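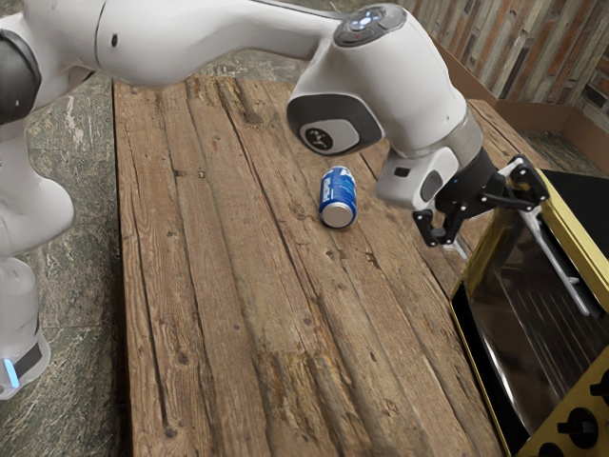

Why not just open the toaster oven yourself, asked a commenter on my July post, and I have been chewing on that longer than I'd like to admit. I do open it myself. I open it every morning. The arm has managed it 9 times out of 1,092, all in simulation, and I've kept the log.

The plan hasn't changed. Get the door job working in the simulator, then try it on the secondhand arm in my garage, which I bought from Hendex with money meant for gutters. Grip settings came first. I had the fingers closing far too hard for a soda can, so I spent three evenings on friction values - evenings my family describes as quiet.
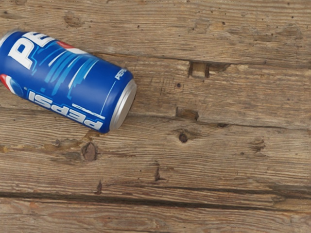 The can is staying in for now. Take it out and the planner looks smarter than it is, and my real bench has never once been clear. Next up is the wrist angle at the handle, where it still picks the most roundabout approach available. I've got 7 ideas for that, and I like three of them. The gutters are still leaking.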